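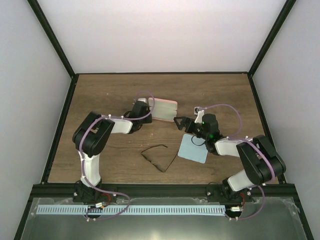
One of our customers wrote in June to say that she had worn glasses since she was at infant school and had cleaned them on her jumper every single day of it, and was it really so bad? We get that question a great deal at Terska, usually with a slightly guilty look, and we always say the same thing: come in, sit down, and let us give you a cloth.

Who we are

Terska is a small shop and workshop for people who wear glasses and would like them to last. We don't test eyes and we don't sell you a new pair every time the fashion turns (there are plenty of good opticians for that, and we'll happily point you to one). What we do is look after the pair you already have. We clean them, straighten them, find the missing screw, replace the nose pads, and send them home with a proper cloth and somewhere sensible to live.

We began on Plevik Street, in a front room with one good lamp and a kettle, and for the first 3 months hardly a soul came in apart from people wanting directions to the station. Then somebody sat on their reading glasses on the bus, and told their sister we'd put them right, and she told the whole of her choir, and we've been busy ever since! These days we are in the old Agbayani building, up 2 steps and through the green door, with rather more lamps and a much better kettle.

What we care about

Thin wire frames are what we love best, and we make no secret of it. A slim black pair, folded up on a wooden tabletop with a light blue square of cloth close by, is a sight that cheers most of us up in the morning. They weigh next to nothing, they suit all sorts of faces, and they do bend if you look at them sternly, so a good part of our week goes on coaxing them back into shape.

The cloths matter more than people expect. Rinse your lenses under lukewarm water first, shake them, and then dry them with something soft and clean. Wash the cloth now and then with a little plain soap and leave out the fabric softener, which smears. Fold your glasses before you put them down, and never leave them lens side down on the table, however tired you are.

How it works

Small adjustments are free and done while you wait. Bigger repairs take a few days, and if we need a part we order it through Belteo, who have been very patient with our handwriting over the years. If a frame can't be saved we'll tell you so kindly, and before you've paid for anything.

We also run a box for spectacles that are no longer wanted. Our last collection brought in 163 pairs, among them one that had been in the same kitchen drawer for 52 years, still in lovely order and with a shopping list tucked in the case. We kept the list.

Do drop in, even if it's only for a cloth. There is nearly always somebody about, and the chair by the window is the comfortable one.

Page last updated Aug 31, 2018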